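Bead Repair Table Comes Back to Killeo, With a Longer Waiting List

Restringing evenings fill up before winter, organisers say 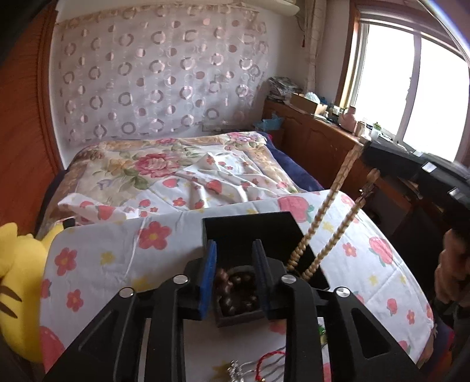
The bead repair group in Killeo has started its second season, and the demand is higher than the members expected. People may bring a broken necklace, a bracelet or a strand of prayer beads, and have it sorted, cleaned and threaded again for the price of the cord. The work is still done in private homes, on whatever table is free, and a bedroom table under a strawberry-print cloth serves as well as a proper bench. Dark brown beads are kept together in a small square box with a raised rim, so they do not roll away, and a long strand of light tan ones can be lifted and checked over its full length. A larger black box stays close by.

The group began last year, after the jewellery counter at the Rivo arcade closed and the nearest shop that would restring a necklace was 80 kilometres away. In its first season it finished nearly 300 pieces. According to the notebook which the members keep, the longest of these was a family strand with 1,229 very small glass beads, and it took two people most of a month of evenings.

This season the evening is Tuesday, from seven o'clock until the tea is finished. Owners leave their pieces at the front desk of the Akyol Community Centre in a closed bag or envelope, with a name and a telephone number on it. The group asks that all beads be included, also the chipped ones, and that nothing be glued at home before it is brought in. Glue inside the hole of a bead is the most usual cause of delay, and in some cases the bead must be replaced with one of a similar colour.

The members use mostly silk or nylon cord. Heavy stone beads go on a coated wire, and the owner is asked first, as the wire hangs in a different way and not everybody likes it. Knots between the beads are made on request. They take longer, but if the cord breaks again on the street, only one bead is lost -- or with luck, none. Elastic is offered for children's bracelets only.

Old clasps are put back whenever it is possible. A new one can be ordered through Emar, the craft supply shop beside the library, which keeps a small tray of plain clasps for the group and sells them at cost. The shop does not take repairs itself, and its staff have asked that people please stop leaving necklaces there.

A beginners' session will also be held at the centre in December. It will cover how to measure a strand, how to lay out beads by size and colour before threading, and how to close the end with a simple knot. Places are limited, and children are welcome if they come with an adult. Participants should bring a towel or a thick tablecloth to work on, a pair of small scissors, and a shallow box for loose beads. Reading glasses are also recommended -- the organisers mention this every time, and every time somebody forgets.

The waiting time for a simple repair is now three weeks. Pieces which are needed for a wedding or a funeral may be moved forward, if the date is written clearly on the envelope.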